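Speaker notes, group seminar, Thu 25 March
Talk: Segmenting folding demonstrations without hand labels
Speaker: Pascual Cabral (joint work with Maëlle Leclerc)

Slide 1. Title
Say who did what. Maëlle wrote the segmentation code and ran the labelling. I did the collection protocol and the policy training. Questions at any point are fine.

Slide 2. The problem
A folding demonstration is long compared with a pick and place. It has several grasps, several releases and pauses where the operator is deciding what to do next. If we train on whole demonstrations the policy learns the pauses as well. If we cut them up by hand, one person spends weeks scrubbing video.
What we want: cut points for free, from signals the hand-held gripper already records. We use two, finger opening and wrist motion. No images are used to place the cuts. Images come back in at training time.

Slide 3. Setting
The Ondumel set is recorded in ordinary homes, with garments folded on beds, sofas and tables. Beds are the hardest of these. The surface is soft, it moves with the garment, and the cover often has a strong pattern of its own.

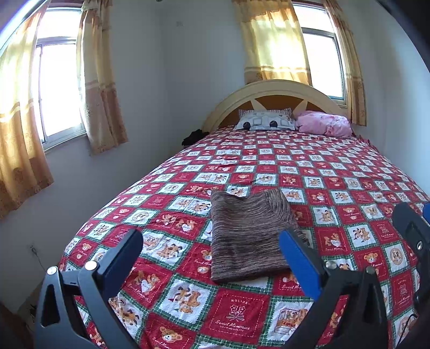

Ondumel, bed surface: folded knit garment on a patchwork-print bedspread.

Point out the texture. Knit in mottled brown and grey, fine uneven stripes, against red and white squares with printed bears. A corner detector fires all over the cover and hardly at all on the garment. Our first attempt, Sterkcombe, placed its cuts from visual change, and covers like this one are where it did worst. Don't spend long on Sterkcombe unless someone asks. Backup slide 14 has the details.

Slide 4. Data
2,000 demonstrations in total. 1,015 on beds, the rest on sofas and tables. Hand labels exist for 616 of them, all used for evaluation only. Two labellers, working separately, marking grasp, release and end of fold. Where they disagreed by more than half a second, a third pass settled it.
Mention that all 616 are knitwear. Shirts and trousers come in the next round of labelling, in April.

Slide 5. Method
Step one: smooth the finger opening signal and find the plateaus.
Step two: mark a candidate cut at each change from one plateau to the next.
Step three: drop candidates where the wrist is still moving fast. These are mostly slips and regrasps, and cutting there leaves very short segments the policy can't use.
Step four: merge anything shorter than the minimum length into the segment before it.
There are three thresholds. We set them on the sofa data and left them alone for beds. Say this clearly, it was the first question at Skullthorpe.

Slide 6. End of task 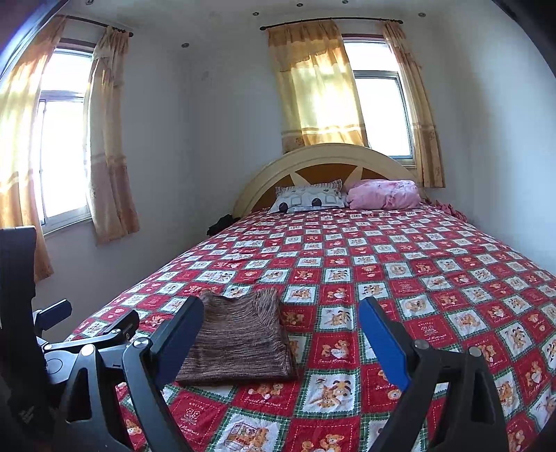

The last cut is the awkward one. A grasp and a release both show up in finger opening, but "the fold is finished" does not. Operators tend to hover, open the fingers, and sometimes go back in to square an edge. We take the last release followed by a full second of low wrist speed. It fails when the operator stops to look and then carries on. Maëlle has a version with a small image classifier for this cut only. It helps — but it brings back the dependence on texture that we were trying to avoid, so it is not in the main results.

Slide 7. Results
Show the plot first, then the table. Grasp cuts agree with the labels nearly as well as the labellers agree with each other. Release cuts are slightly worse. End of fold is clearly worse, and worse on beds than on tables.
For the policy, we trained on 1,000 demonstrations, once whole and once segmented, same network and same number of steps. The segmented policy pauses less and regrasps less. Final fold quality is close between the two, and I would not claim a difference from this many trials.

Slide 8. Limits
One gripper design. Insaurralde has offered data from a second one, with a different finger linkage, and the plateau step will need checking there.
No two-handed demonstrations in the evaluation.
The minimum segment length was chosen by eye.

Slide 9. Questions
If asked about code: the segmentation part is ready, the training part needs tidying.
If asked about learned segmentation: backup slide 15.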